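4.2 Hiring by local nonprofits in the two districts

The second part of the study looks at whether small business support run by nonprofit agencies leads to jobs for people who live nearby. We compared two inner-city districts, Falmont and Plorkmont. Both lost most of their factory work before the period we cover, and both have an agency that gives advice, small loans and help with permits to local firms. The Falmont agency also runs a hiring desk, where firms that have received a loan are asked to post their openings before advertising them elsewhere. Plorkmont has no such desk.

We used the agencies' own client files, matched to a mailed survey of residents. The survey went to 1,126 households and 362 returned a usable form. Return rates were lower in rental buildings, and we weighted the answers by type of housing to correct for this. Firms were counted as local if their main premises were inside the district boundary when the loan was made. 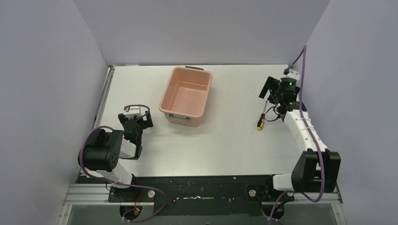

Does a hiring desk bring more residents into work at local firms? In our data it does so mainly for entry-level jobs, and the effect is small for posts that require a license or a trade certificate.

The difference between the two kinds of jobs was also clear in the interviews. Owners of food shops, cleaning firms and repair businesses said they filled openings through the desk in a matter of days. Owners who needed bookkeepers or electricians said they had tried it and gone back to their usual contacts. Several asked for training places tied to the loan program, and the Falmont agency has since added a short course with the Droreck training center. It began too late to be covered here.

Figure 4. Workspace with a plastic bin and a screwdriver.
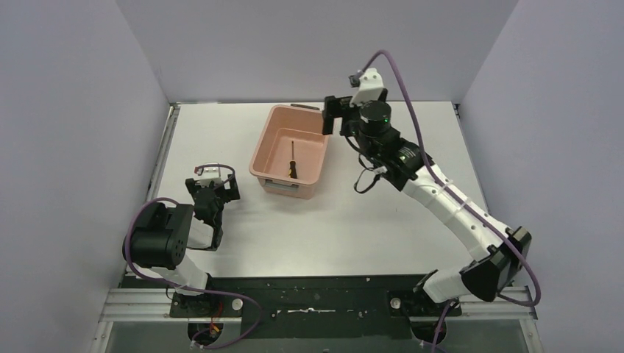
Loan size made less difference than we expected. Firms with the smallest loans hired residents at nearly the same rate as firms with larger ones, once the age of the firm was taken into account. Newer firms hired more people from the district but also closed more often, and a job lost to a closure within 60 weeks was left out of our main count. When we put these jobs back in, the gap between Falmont and Plorkmont became wider, though the order of the job types did not change.

Two limits should be kept in mind. The agencies recorded hires in different ways, and Plorkmont's files do not separate part-time from full-time work. We also have no record of residents who found jobs outside the district after getting advice from an agency. Section 4.3 uses the Qin index of neighborhood employment to deal with the second problem.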